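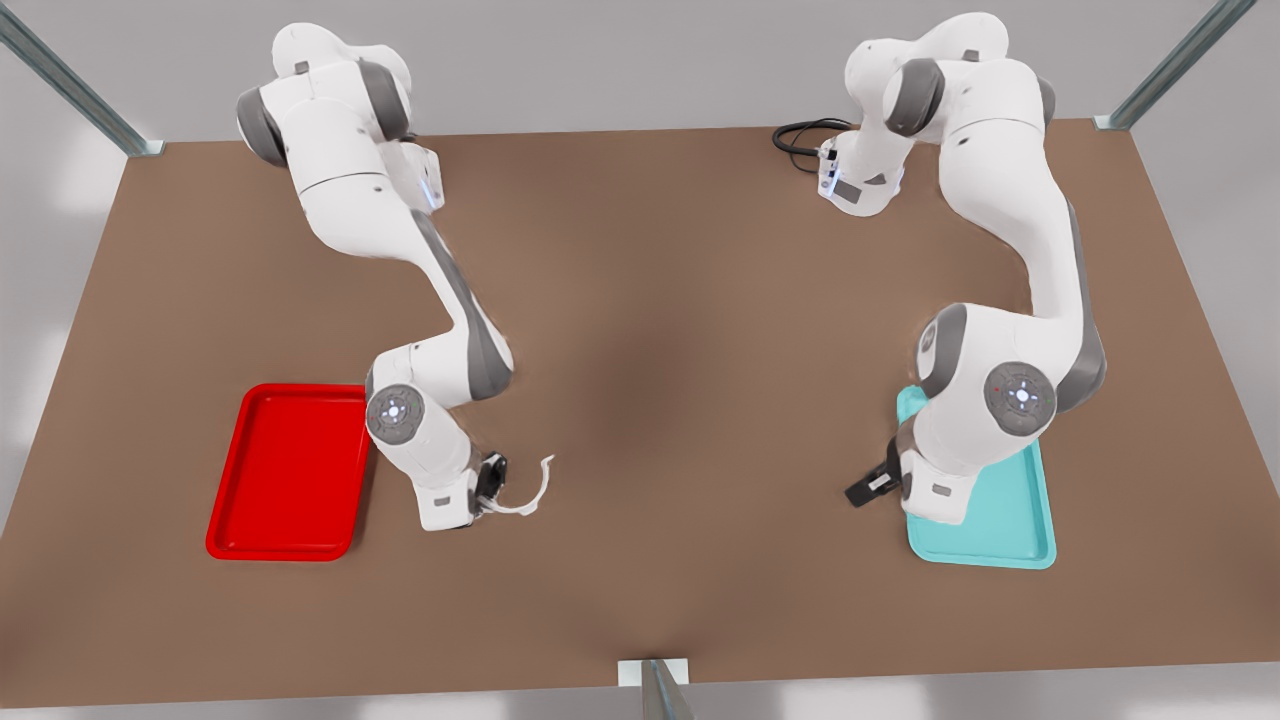
A two-armed robot on a computer's practice table, with one red tray and one teal tray.

How Do You Get a Robot Ready for Work?

You might think a robot's first day goes like this: plug it in, stand back, enjoy a life of leisure. Sorry. Somebody has to set it up, and at the Tamavo workshop that somebody is Lindsay Rakena.

Lindsay starts with a pretend table. Everything in the picture lives inside a computer, so if an arm swings the wrong way and whacks a tray, there's nothing to sweep up. Real arms are heavy, and they don't say "oops."

First she tells the computer where each arm is bolted down. Both of these stand at the far edge of the table and reach toward you. That makes the robot's right arm the one on your left. Yes, it's confusing. Try shaking hands with a friend and you'll see the same problem.

Next come the grippers, the robot's hands. Look at the one with the white fingers, spread open like a claw that wants your lunch. Lindsay opens and closes each gripper on the computer to check that it moves the way she asked. Then she does it again, slower, which is about as thrilling as watching toast.

Then the trays. A robot doesn't know what a tray is. It only knows numbers, so she types in where each one sits. If a number is off by 2 inches, the robot will very politely put your apple on the table instead.

After that, it practices. The last job took 248 tries before Lindsay was happy with it — and she still made a face.

Only then does Behrouz Nouri set up the real table. He checks the bolts, tidies the cables and measures everything all over again. He also finds the red stop button before he switches anything on. Every Monday he wipes down the arms and listens for squeaks. A squeaky joint gets looked at that morning, before the robot gets to touch a single tray.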